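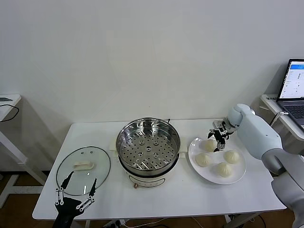

10/18/20

Sunday, and I went in anyway. Kibet Mugo had the key and he was already there when I came, with his coffee on the window ledge and the task list open. We are still on the steamer task. Weltico wants 400 good episodes of it before the other kitchen tasks can begin, and I had promised to myself that I would not be the reason for delay.

The morning was slow. I was on the controls and Kibet was resetting and labeling. The order in the script is simple to read: left gripper takes the lid, right hand takes the buns, one after another, lid goes back. In my hands it is not simple. The lid is glass and the only good place to hold it is the white handle in the middle, and when I come to it from too low the fingers push the lid away across the table. Then I must chase it, and Kibet writes "recovery" in the notes, with his eyebrows up.

We had a long discussion about these recoveries. He thinks we should keep them, because a policy that has seen only perfect grasps does not know what to do when a grasp goes bad. I think the same, but only if the recovery is clean. If I hesitate for a long time above the lid, the model will learn to hesitate also. In February, when we trained on the first Groris set, it stopped over every cup as if it was praying. I recognized my own habit in it and I was ashamed for one whole day.

So today's rule is: decide, then move. If I am not sure, I discard and we start again.

The right hand is going better. With so many fingers I was afraid of it in the beginning, but for a soft round thing like a bun it is more forgiving than the gripper. I curl all the fingers from above and do not squeeze. The pleats on top help me to judge the depth in the head view. What still gives me trouble is the bun at the back left of the plate, next to the pot. The hand covers it almost completely and I have to trust the glove more than the picture.

Before lunch my sister called and I did not answer. I must call her tomorrow, it is already the second time this week.

After lunch we looked at the wrist views from the whole morning. I wanted to see how much of the wall the camera gets and how much of the work. With the gripper open you have the two dark pads pointing in from the sides and a big piece of white wall between them – also the laptop with our recording software on its shelf at the right, and the white cable hanging down in front. Kibet worries that the network will use the bright screen as a landmark. I said then we should move the laptop between sessions, so it can't depend on it. He said yes, but the cable is short. We left it where it is for today and I wrote it in the list for Baptiste, who will have an opinion.

The counter was at 2439 when I closed the program. This is for all tasks together, from the beginning. In the steamer folder there is much less and I don't want to write the number here.

I am tired in the shoulders, in the right one especially. It is strange work, to repeat one small movement so many times and to try that it is every time a little different. Kibet says his grandmother cooked like this. I ate a cold sandwich from the machine downstairs and I was thinking about buns the whole time.

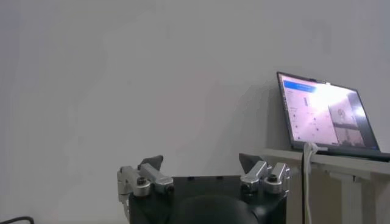
For tomorrow

Ask Baptiste about the laptop and if there is a longer cable.
Change the place of the plate more. I put it always to the right of the pot, it is a habit.
Lid: begin from different angles, also from the side.
Read again the Bristero guideline on discards, I think we are too strict or they are too soft.
Call my sister.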